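Trarnau, bergauf und bergab

Wer im Zug nach Trarnau das Faltblatt des Verkehrsvereins liest, erfährt, die Stadt sei »steingewordene Sehnsucht«. Ich habe das zweimal gelesen und dann lieber aus dem Fenster geschaut. Draußen lag Nebel über den Rübenfeldern, und als die Burg endlich auftauchte, sah sie vor allem klein aus. Das muss nichts heißen. Burgen, die vom Bahnhof aus gewaltig wirken, entpuppen sich oben gern als Aussichtsterrasse mit Kiosk.

Anlass der Reise war der Tag der offenen Tore am 9. November, an dem die Stadt ihre Befestigung auch dort zugänglich macht, wo sonst ein Gitter hängt. Angekündigt waren der Wehrgang in voller Länge, die Zisterne, der Ernley-Turm und am Nachmittag eine Führung durch die Unterstadt. Der Eintritt war frei, der Parkplatz nicht.

Der Weg hinauf beginnt hinter der Pfarrkirche und ist in einem Zustand, den man in Prospekten »ursprünglich« nennt. Nasses Laub auf Katzenkopfpflaster, ein Geländer nur auf der Talseite und auch dort nicht durchgehend. Oben am Südtor stand eine Tafel, nach der die Mauer »jeder Belagerung getrotzt« habe. Ein paar Schritte weiter, auf der nächsten Tafel, wird die Stadt nach kurzer Beschießung übergeben. Beide Tafeln tragen dasselbe Logo.

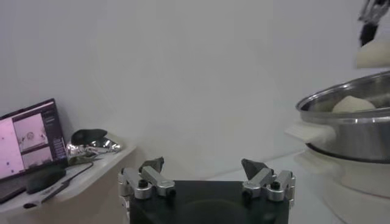
Vom Wehrgang war dann auch nur die Nordhälfte offen. Der südliche Abschnitt sei seit April gesperrt, hieß es an der Kasse, wegen loser Mauerkronen, und man habe das auf der Internetseite vermerkt. Ich habe abends nachgesehen. Es steht dort tatsächlich, unter »Barrierefreiheit«. Die Nordhälfte ist dafür schön, das gebe ich gern zu. Man geht im Schatten unter einem niedrigen Dach, durch die Scharten sieht man den Fluss und die Gärten von Maeng auf der anderen Seite, und wenn keine Gruppe kommt, hört man minutenlang nichts außer den Dohlen.

Leider kam meistens eine Gruppe. Der Gang ist für eine Person gebaut, die Gruppen waren es nicht, und an der engsten Stelle standen wir einander eine Weile höflich im Weg.

Der Ernley-Turm hat 47 Stufen bis zur ersten Plattform, weiter durfte man nicht. Seinen Namen soll er von einem Ritter haben, der aus Liebeskummer hinuntersprang. Im kleinen Stadtmuseum, wo ich danach zum Aufwärmen war, liegt eine Urkunde, in der ein Ernley als Pächter der Schafweide unterhalb des Turms genannt wird. Vom Springen steht darin nichts. Die Museumsaufsicht meinte, die Leute wollten eben den Ritter. Das mag sein, aber ein Schafpächter, nach dem man einen Wehrturm benennt, wäre mir die interessantere Geschichte gewesen.

Die Zisterne wird als Höhepunkt verkauft. Man steigt hinunter, bekommt einen Helm und steht nach kurzem Warten vor einem gemauerten Loch, in das violettes Licht fällt. Dazu läuft Musik mit viel Hall. Wie tief das Loch ist und wie die Leute dort oben überhaupt an Wasser kamen, hätte ich gern gewusst. Gesagt wurde, man möge den Ort auf sich wirken lassen.

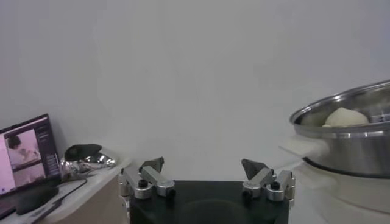 Metalltopf vor heller Wand.

Mittags ging ich in den Tolard, das Gasthaus am Unteren Markt, das mit der ältesten Stube der Stadt wirbt. Die Balken sehen alt aus, die Bänke nicht, und die Linsensuppe war ordentlich. Es dauerte mehr als 30 Minuten, bis sie kam, an einem solchen Tag ist das zu verzeihen. Weniger einleuchtend fand ich den »Burgherrenzuschlag« auf der Rechnung, den mir die Bedienung auch auf Nachfrage nicht erklären konnte. Er war nicht hoch. Bezahlt habe ich ihn trotzdem ungern.

Die Führung durch die Unterstadt machte Imre Szilágyi, und sie war das Beste am ganzen Tag. Er zeigte uns die Stellen, an denen Mauersteine in späteren Wohnhäusern stecken, eine halbe Schießscharte neben einem Küchenfenster, ein Stück Torbogen im Hof der Apotheke. Dass Trarnau seine Mauer nach dem Ende der Kriege als Steinbruch benutzt hat, erwähnt keine der Tafeln oben. Vieles von dem, was man heute vom Wehrgang aus bewundert, sei erst wieder aufgebaut worden, als es schon Ansichtskarten gab, sagte er, und auf die Frage, welche Teile das seien, kam eine sehr lange Pause. Dann zeigte er auf den Ernley-Turm.

Zurück am Bahnhof war das Café zu und der Warteraum auch. Im Faltblatt ist beides mit einem Sternchen als »ganzjährig geöffnet« eingetragen. Die Strecke nach Maeng fährt nur noch ein Bus, der vor dem Zug aus der Gegenrichtung abfährt und auf niemanden wartet.

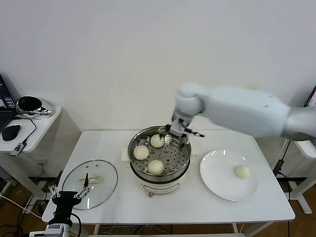 Kommentar von Szilágyi: Danke für den Bericht, mit einer Korrektur. Beim Turm meinte ich nur das obere Geschoss und den Zinnenkranz. Der Sockel ist alt, die 2 Steinmetzzeichen links vom Eingang kann man bei Tageslicht gut erkennen. Mit der Zisterne haben Sie leider recht. Die Musik läuft übrigens auch, wenn gar kein Besuch unten ist.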